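Robot Lab Practice, Unit 5
Handout: A protective stop on the push-to-target task
Instructor: Gladys Escobar

Read this before lab. Bring your answers to the two questions at the end.

The task
The arm has to move a red cube into a circle drawn in marker on a whiteboard. The board lies flat on a table covered with white cloth. The program, written by Yeison Castaño, starts from a park position behind the board, lifts, travels to the cube, and pushes.

What happened
On run 9 the arm began its lift and stopped. The controller logged event 2702, which in our lab's own list means "unexpected force at the tool." Roxana Condori was at the pendant. She cleared the event and pressed resume. The arm moved a short way and stopped again with the same event. At that point Milagros Cusi pressed the emergency stop and the session ended. The cube had not been touched in either attempt. 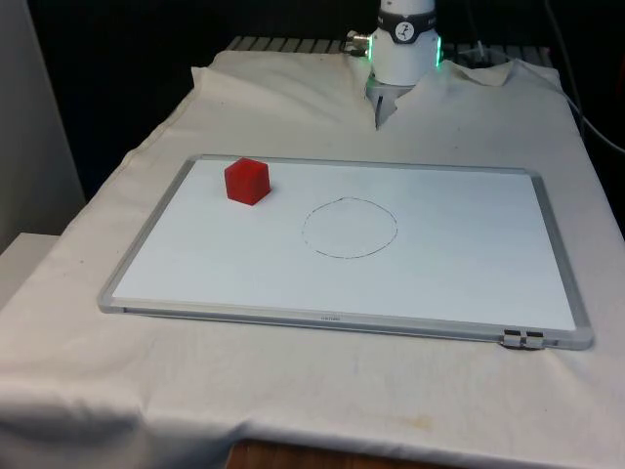

Photo: Milagros Cusi / Harko Teaching Lab

Look at how low the gripper is at the back of the table, and at the folds of cloth on both sides of it. The lights on the arm are green. In our cell green tells you the controller has no active fault. It tells you nothing about what the tool may catch on.

Cause
The park height was taught on a bare table. The cloth was added later and the height was never taught again. On run 9 a finger caught a fold during the lift, and the pull on the cloth went over the force limit. The stop worked as designed.

The second stop was our mistake. An operator should not resume after a force event until someone has looked at the tool from the side.

Changes now in effect
Park height raised by 60 mm.
Cloth pulled flat and clamped behind the board before power-on.
After any force event: emergency stop, side check, entry in the log, then reset.
Park point taught again whenever the table surface changes.

Questions
1. The force limit could have been raised so that the arm pulled free. What could then happen to the board and to a person standing at the table?
2. Write a check the program could make before leaving park. State what it measures and what it does on failure.

Hand in answers to Hortensia Llanos at the start of lab.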